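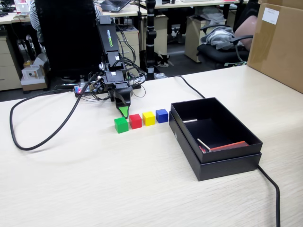

Cuatro cubos de madera en fila, junto a la caja negra.

Jardín > Césped > Paso a paso

Escarificar el césped, rápido y sin líos. Mejor en septiembre, con el suelo algo húmedo. Siega corta primero, a 5 cm o menos.
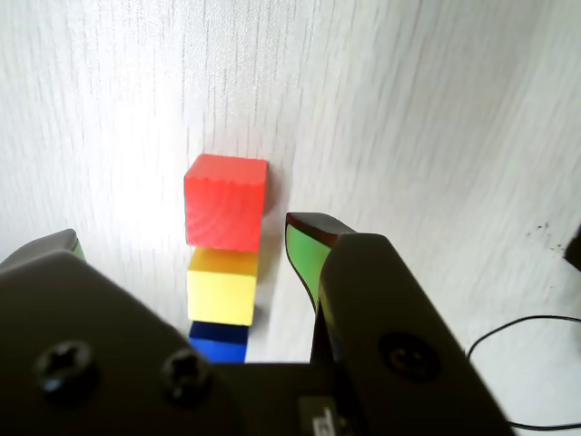 Rojo y amarillo, pegados.

Pasa el rastrillo en un sentido y luego cruzado – sin clavar mucho, 6 mm bastan. Saca todo el musgo. Tódo. En Kadville me salieron unos 451 litros de restos, asi que ten sacos a mano.

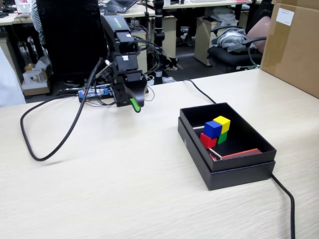 La caja abierta, sobre su tapa.

Luego abono suave y riego corto por la mañana. Calvas – semilla y mantillo fino por encima. No pises en un par de semanas.

Imprimir | Enviar por e-mail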